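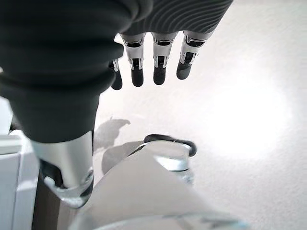

Bohumila Charvát
Household editor, Procházka

How to repaint a pale indoor floor

A white or off-white floor shows every heel mark, and after a few years washing stops making much difference. These steps are for a painted concrete or timber floor in a workroom, hall or utility room. Allow a weekend for the painting and several more days before heavy furniture goes back.

What you need

Floor paint, satin finish
Sugar soap and a bucket
Filler and a filling knife
Sandpaper, medium and fine
Masking tape
A short-pile roller with a long handle
A 2 inch brush for the edges

I paid 267 crowns for the roller and brush together at Holetti. Buy the paint in one go and check that the batch numbers on the tins match. If they don't, tip the tins into one large bucket and stir well.

Preparing the floor

Take everything out, then vacuum twice, going along the skirting with the narrow nozzle. Wash with sugar soap, rinse with clean water and leave overnight with a window open.

Scrape off any flaking paint. Fill chips and cracks slightly proud of the surface, let the filler go hard and sand it flat. Go over the rest with the medium paper until the shine has gone. On old paint that may contain lead, don't sand at all until you have had it tested.

Vacuum again and wipe with a damp cloth. Tape the skirting and any pipes last, so the tape doesn't pick up dust. 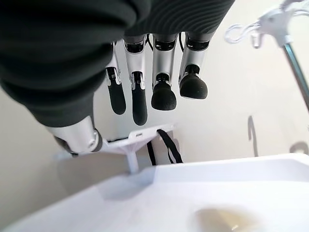 Painting

Cut in along the walls with the brush, a metre or two at a time. Roll the main area in strips, starting at the far wall and finishing at the door. Keep the coat thin. Thick patches stay soft underneath and will mark when you walk on them.

Leave the first coat for the time given on the tin. Sand lightly with the fine paper, wipe, and roll the second coat across the direction of the first.

Drying

Socks only for the first day. Put light chairs back after three days and cupboards after a week, with felt pads under the feet. In July my floor was ready early. In a cold room, add a few days to all of this.

Keep the leftover paint in a jar with the colour name on the lid.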